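Why Robots Have Rules, Too!

Think about the rules at your swimming pool. No running. No diving in the shallow end. Listen for the whistle! Rules like these let lots of people have fun in the same place without anybody getting hurt. Robots that work near people need rules for the very same reason, and some of them are really clever.

Let's start with the biggest one: know where the robot can reach. A robot arm can stretch, bend and twist, a bit like your own arm but with more joints. If you drew a line around every spot the arm could possibly get to, you would have a sort of invisible bubble. Grown-ups who work with robots call this the robot's workspace. At the Kesard workshop in Nunach, the floor around each arm is marked with yellow tape, and the arm in the back corner can reach 851 millimeters in every direction. Try measuring that with a ruler at home! It's probably farther than you can reach with your own arm.

Before anyone steps over the tape, they have to stop the robot. Not slow it down. Stop it!

Now for everybody's favorite part, the big red button. It's called an emergency stop. It is bright red so you can find it fast, and it has a fat round top so you can smack it with your whole hand (even if you're wearing gloves). When you push it, the robot stops moving. When you let go, the robot does NOT start up again. The button stays down until a person twists or pulls it back out, and even then the robot has to wait until somebody tells it to begin. Isn't that smart? Imagine if it jumped back to life while you were still picking something up off the floor!

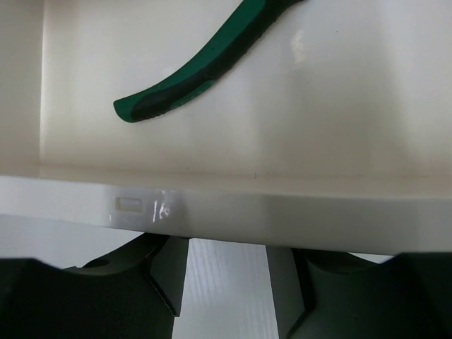 Tools are a great thing to practice with, and they come with rules of their own. A pair of pliers is hard, it's heavy for its size, and it can be pointy at one end. If a robot squeezes it in the wrong place, it might slip and fall. So the people at Kesard made a rule that a robot carrying a tool has to move slowly and stay low over the table. A tool that drops a tiny way goes clunk. A tool that drops from high up can break something, or land on a toe. Ouch!

There's a rule about squeezing, too. A gripper is the robot's hand, and lots of grippers have just two fingers. Two fingers can pinch! That's why the people in charge set a limit on how hard the gripper may press, and they check the limit again every November.

"Kids always ask me if the robot knows the rules," says Flurina Ortner, who teaches robot safety in Nunach. "Some of them are in its program. But a lot of them are for us. I have to tie back my hair and take off my bracelet before I start, every single time."

Her safety list has 11 things on it. Are the cables tucked away? Is the stop button close enough to touch? Is anyone standing inside the tape? She reads every line out loud, even though she knows it by heart. Pilots do this too!

And who makes up the rules? Many countries work together to write big ones called standards. Engineers, factory workers and scientists talk about what could go wrong and write down how to keep it from happening. Then each workshop adds its own small rules that fit its own robots.

Try it yourself! Ask a friend to be the robot and stand in one place with their arms out. Use string to mark how far they can reach all the way around. Pick a stop word. Now take turns giving orders ("Robot, pick up the spoon!") and see how quickly your robot freezes when somebody shouts the word. Then write three rules for your robot and hang them on the wall where everyone can read them.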